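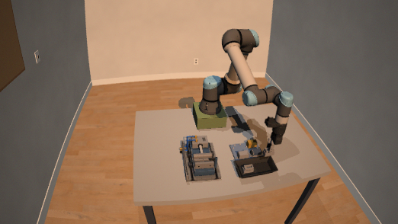 Fig. 1. Simulated arm on a light grey table.

Print Finishing, Unit 4: Binding Short Runs
Instructor: Bevan Fairweather

Saddle stitching
Folded sheets are nested and stapled through the spine. The page count must divide by 4. On thick booklets the inner pages stick out past the outer ones (creep), so trim the front edge last.

Perfect binding
The spine is milled, glued and wrapped in a cover. Check grain direction before you load. Grain should run parallel to the spine or the pages will wave.

Shop settings for the Pirnia 922
Clamp the block for 17 seconds. Make 2 test books on scrap stock before the real job and pull a page from the middle of each. If it comes out clean, the milling is too shallow.

Reading: Rebelo, chapter on adhesives. Skip the part on sewn sections, we cover that in December.

Bring your trimmed booklet and the job ticket to the next lab.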